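# Snack Packaging Waste in Shared Study Spaces

Group members: Sioned Howells, Osian Watkins, Hywel Lloyd
Supervisor: Aled Phillips

## 1. Background

The study hall in the Waltura building is open from early morning until 10 p.m. and has one general waste bin and one recycling bin, both next to the main door. Students often complain that wrappers get left on the tables. We wanted to find out what kind of waste is left behind and whether moving the bins would change anything.

Most snack wrappers are made of thin layered plastic film. The layers keep out air and moisture, but they are hard to separate, so our local recycling service does not take them. They have to go in general waste. Clear bags are also refused if they have food in them.

## 2. Method

We collected litter from the tables every evening in November, after the hall closed. For the first half of the month the bins stayed by the door. For the second half, the general waste bin was moved to the middle of the hall. Each evening's litter was sorted into film wrappers, clear bags, paper, cans and bottles, and weighed on a Clekport kitchen scale. 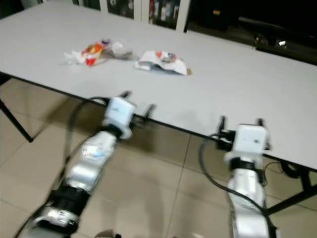
*Figure 1. Snack wrapper and clear plastic bag on a white table.*

We also handed out a short survey and got 56 replies. It asked where people eat, how far they would walk to a bin, and whether they think wrappers can be recycled.

## 3. Results

Film wrappers were the largest group by number of items in both halves of the month. They weigh very little, though — the cans and bottles made up most of the weight. Total litter for the month came to around 3000 grams, and 800 grams of that was film and clear bags together.

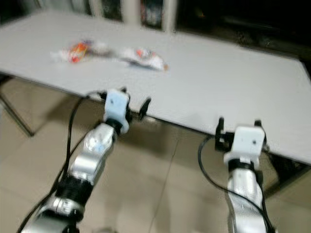
Less litter was left after the bin was moved, mainly at the tables near the middle. The back corner stayed about the same. In the survey, many students said they believed all plastic packaging could go in recycling, and several said they did not know the bins were by the door.

## 4. Problems

Hywel was sick on 5 evenings and the other two did the sorting alone. On one of those evenings the paper was not weighed, so the paper total is too low. The hall was also quieter near the end of the month, which may explain part of the drop.

## 5. Recommendations

- Keep the general waste bin in the middle of the hall.
- Add a second bin in the back corner.
- Put a sign on the recycling bin saying that wrappers are not accepted.

We have sent these to Emrys Phillips in the building office. The survey form and the nightly weights are in the appendix.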